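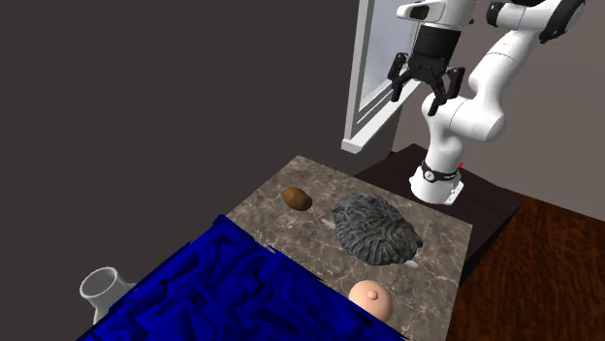 3.2 Worktop materials and cleaning

Households in the Wonddale survey were asked what their main kitchen worktop was made of and how they cleaned it. Of the 233 that replied, most had laminate, and a smaller group had solid wood. Marble, as in the countertop at the start of this section, was less common and was found mainly in older houses. Owners of marble were more likely to avoid vinegar and lemon juice, and several wrote that they had stopped preparing fruit on the stone — a habit also noted by Peixoto in the earlier interviews.

Cleaning was most often done with a damp cloth and washing-up liquid. Nine households used a separate cloth for the worktop and the table. Seven gave no answer to this question and are left out of Table 2.

3.3 Food kept at room temperature

The second part of the form dealt with food left out of the fridge. Bread, onions and bananas were named most often. Answers on eggs were divided, and the wording of the question may have played a part, as it did not separate shop-bought eggs from those bought at the gate. We changed this for the March round. 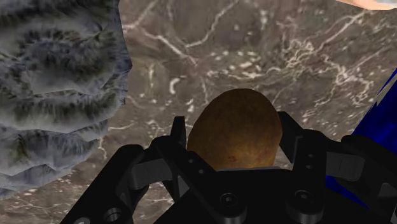

Figure 2. Brown, egg-shaped object with a mottled surface.

Respondents who kept eggs on the worktop tended to shop more often.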